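The basket was white plastic, with rows of small openings in the walls and a gray insert at the rim. Vimala Bhat set it near the wall at the back of the white table and noted the position on the sheet. Room 68 had to be cleared by Tuesday. The lease on the Jutiddale house said so in clause 6.

Her brother-in-law Barış had written the procedure. Small items to the basket. Drinks to the table, upright, caps tightened. Paper to the hall. He had worked in stores at Farkex for most of his life and wrote everything in that manner, including birthday cards. 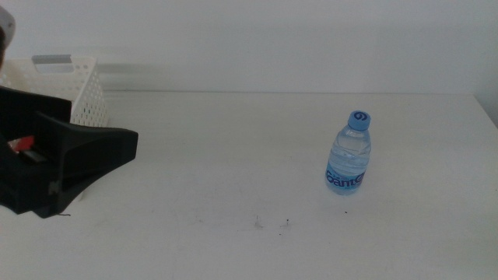

She took the water bottle last. It was a small one, plastic, and the procedure gave two options for it: pour out and discard, or carry down to the car. She read both lines again.

"Which one?" she called.

"Is it his?" Barış said from the stairs.

"It's on the list under his name."

He came up three steps and stopped. The list had a column for remarks - he had ruled it himself and left it blank all the way down.

"Carry," he said.

She wrote the word in the column. Then she moved the basket to the hall, came back for the bottle, and held it by the neck all the way down to the car, where Barış had already cleared a space for it in the door.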